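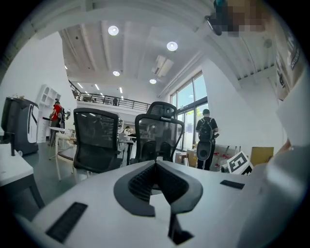

Attachment 1: black V-shaped mount in a white housing

From: Babatunde Adebisi
To: indexing list
Subject: Re: Names with accents, and how far to go with a local history

Hello Wiebke, and all,

Wiebke Lenz wrote in October:

> I have taken on the index for a local history of Cletlow and would
> like some advice before I get too far in. The book is 147 pages
> without the prelims and the publisher, Sunis, has given me 5 pages
> for the index in two columns. I have mostly done textbooks up to
> now, so this is new ground.
>
> My questions are these. The town had a lot of people arriving from
> Poland and Yugoslavia after the war, and there are many names with
> accents and other marks. The author spells some of them two or three
> ways. A bakery called Radulović turns up in nearly every chapter,
> sometimes with the mark on the c and sometimes without, and the
> family is in there as well as the shop. Do I correct, or follow the
> text?
>
> Second, how do you all sort Ł? My software (Grendus, the old
> version) puts it after Z, which looks wrong to me in an English book.
>
> Third, the women. Half of them marry in the middle of a chapter and
> change name. Some are only ever "Mrs" somebody.
>
> Last, do people index the captions? There are a lot of photographs,
> and I suspect they are what most buyers will look at.
>
> Wiebke

Sorry for the slow answer. I had two jobs finish on top of one another and have only now gone back through the list mail. Zofia Głowacki has answered the sorting question already and I agree with her, so I will only add to that and spend more time on the rest.

On spelling. Ask the author for a ruling on each name and get it in writing. An email is enough. Local authors often know the family and will know at once which form they use now. If the author says the family dropped the mark when they came over, the form without it is correct and you should leave it alone. If the author says it was simply left off by the typist, send the page numbers to Sunis as corrections and use the full form in the index. Do this early. Once the pages have gone to the printer you are stuck with whatever is in the text, and then the index should use one form and give the other as a cross-reference if it would file somewhere else. Radulović and Radulovic would file in the same place, so there is no need for a reference there. Pick one.

For the bakery and the family I would keep separate headings. Something like this:

Radulović family, 31, 58, 90
Radulović's bakery, 44, 46, 71, 102
 fire at, 71
 ovens, 46
 sold, 102

I have made up the page numbers, obviously. If named people in the family get more than a passing mention they should have their own entries too, and then the family heading is only for places where the text speaks of them as a family. Don't send the reader from one to the other and back again. If the bakery has a lot of page numbers and they are mostly passing mentions ("he lived two doors down from Radulović's"), leave those out. The bakery as a landmark is of no use to someone looking it up. The bakery burning down is.

On Ł, what Zofia said: in an English book for English readers, file it as L. Readers who know Polish order will find it either way, and readers who don't will never look after Z. She did point out that in a Polish book it is a letter on its own and comes after L, and that if you had a long run of Polish names you could say in a headnote what you have done. I would put in the headnote anyway. One sentence is plenty: "Letters with accents and other marks are filed as if they had none."

The old Grendus can be made to do this. There is a sort table under the options for the whole file, and you have to change it before you start entering, or else re-sort by hand afterwards by opening the file, changing the table, saving, closing, and opening it again. If you only save it will look as though nothing has happened. Jana Steinbach told me that years ago and it saved me an afternoon. Capital and small letters have separate lines in the table, so do both. Check Ś, Ż and Đ while you are there. I had Đ filing in front of A in one book and only saw it at proof stage.

If you cannot get the table to behave, most of these programs let you put a hidden sorting form in the entry. It is slow but it works, and for a book of that size you won't have very many to do.

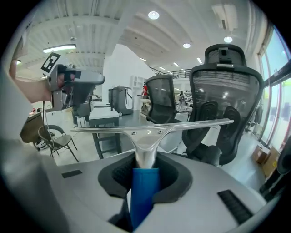
On the women. My habit is to enter a woman under the name she has for most of the book, with the other name in brackets, and a reference from the other one if it files more than a few lines away. So:

Hargate, Ellen (née Purslow), 12, 19, 63

and then

Purslow, Ellen see Hargate, Ellen

Some people on this list prefer double entries to a "see" when there are only two or three page numbers, and so do I. It takes no more room and the reader doesn't have to turn back. With a single line of numbers I would always repeat them. Keep the reference for the long ones.

Where the text only has "Mrs Purslow" you should ask the author again for a first name. Quite often they know and never thought to put it in. If they don't, "Purslow, Mrs" is allowed, and "Purslow, Mrs (shopkeeper)" is better. What you must not do is guess that she is the wife of the Mr Purslow on the page before. I did this with a mother and daughter-in-law and a grandson wrote to the publisher about it. We put it right in the reprint, but he was quite upset, and I could see why. People buy these books to find their own relatives, and that is the first page they turn to.

The same goes for fathers and sons with one name between them. Dates if you have them, trades if you haven't, and "the elder" and "the younger" only if the author uses them.

On captions, yes, index them. For a local history I would say it is the part of the work that gets most use. The usual way is italic page numbers for illustrations, with a line in the headnote. If Sunis will not give you italics (some small publishers lose them when the file is poured in) use bold, and if they lose that too, put "illus." after the number and accept that it looks clumsy. Ask for a test page before you do the whole lot.

You need to decide what to do about group photographs. A school class or a works outing might have thirty names underneath. I put them all in. Rosemarie Ackermann takes the other view, and wrote here a while ago that a name which appears only in a group caption should be left out when space is tight, with the group itself entered under the school or the firm. She has done a great many more of these than I have, so weigh that up. My own feeling is that for someone looking for their grandmother, that caption may be the only place she is ever printed. But it does eat lines. One book I did had around 100 names that were in captions and nowhere else, and I had to go back and ask for another page.

That brings me to the space. Work out your lines before you promise anything. Take a printed page of the publisher's last index if there is one, count the lines in a column, double it, and multiply by your pages. Take something off for the headnote and for the blank line between letters. People forget the blank lines. Then, once you have marked up a chapter, see how many lines that chapter has made and work it up from there. If it is clear that it will not fit, say so at that stage. Publishers are mostly reasonable about it early on and not at all reasonable in the last week.

If they won't move, my order for cutting is:

passing mentions of places outside the town
subheadings with one page number, folded into the main heading
streets, if the street is only someone's address
names in lists (subscribers, team sheets)

People go last. I would drop the streets before I dropped any person, although some readers will miss them. In one village book I kept the streets and cut the pubs, and heard about that at the launch.

A few smaller things. Keep chapel, church and school names the way the locals say them and give a reference from the official name. Nobody in the place will look under "Wesleyan". Farms go under the farm name and not under "Farm". Set ships, newspapers and house names the way the text sets them. If the author has an appendix of shops and trades, ask whether it is meant to be indexed, and get the answer before you price the job, as it can be as much work as two chapters. Mine was 9 pages of small print and I had quoted without it.

On price, I don't think you said how you were being paid. By the page is bad for this sort of book. The pages are thick with names compared with a textbook. By the hour with a ceiling is fairer on you and most small publishers will agree to it if you give them the ceiling at the start.

Zofia also asked whether anyone still has the old guidance sheet on Slavic names that used to go round the list. I have a paper copy in a folder and will scan it when I am next near the scanner. It is out of date on a few of the languages but the Polish and Serbian parts are fine. If somebody has it as a file already, please send it round and spare me the job.

Wiebke, send me a page or two of entries off-list when you have some, if you want another pair of eyes on them. Mornings before ten are best for me.

Babatunde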